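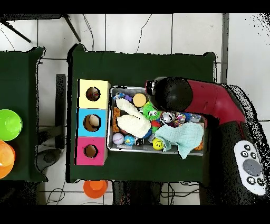 Old tablet on a community build: storage says full but there's plenty of room?

Posted by Varnham, Oct 10, 2019

Hi all! I finally took the plunge in August and put the Niridel build on my old Culluvari tablet, and wow, what a difference. It boots in half the time, the keyboard keeps up with me again, and I'm reading comics on it every night. I'd pretty much given up on this thing!

One snag. Whenever I try to install anything bigger than a tiny app I get "Insufficient storage available." But Settings shows 2,726 MB free. I've tried clearing the cache for the store app, I've restarted more times than I care to admit, and I moved all my music to the SD card. Same message. The odd thing is that small apps (a flashlight, a notes app) go on fine.

Do I have to wipe everything and start over? I have my comics app set up just how I like it and would love to keep it that way.

Veikko Väisänen

No need to wipe, and welcome to the club - that build is so much fun on old hardware!

What you're running into is the way the storage is split up on that tablet. The number you see in Settings is for the media partition, where photos and downloads go. Apps live on a separate data partition, and on the Culluvari it's small. Open Settings, then Storage, and tap the colored bar at the top. You'll get a second page with the two listed separately. I'm betting the app one is nearly full.

Two things to try, in this order:

Go to Apps, sort by size, and see what can be moved to the card. Mine had a map app sitting on 435 MB of offline maps I'd forgotten all about. Moving those fixed it on the spot.

If that isn't enough, boot into recovery and wipe the cache partition and the dalvik cache. Be careful to pick those two and leave "wipe data/factory reset" alone, as that one does erase your apps. The first boot afterward is slow. Mine took 20 minutes and I was sure I'd killed it, but it came up beautifully. Plug in the charger before you start.

There's also a repartition zip in the build thread that gives apps a bigger share. It's a lovely piece of work, but it erases everything, so back up your comics app first if you ever go that way.

Cuautle

just get a bigger sd card, worked for me (different tablet though)

Varnham

Veikko, you were right about the second page! The app partition had 2 MB left on it. Moved a couple of big games over to the card and the store is installing things again. Haven't touched recovery yet, but I've bookmarked the repartition thread for a rainy weekend. Thank you so much!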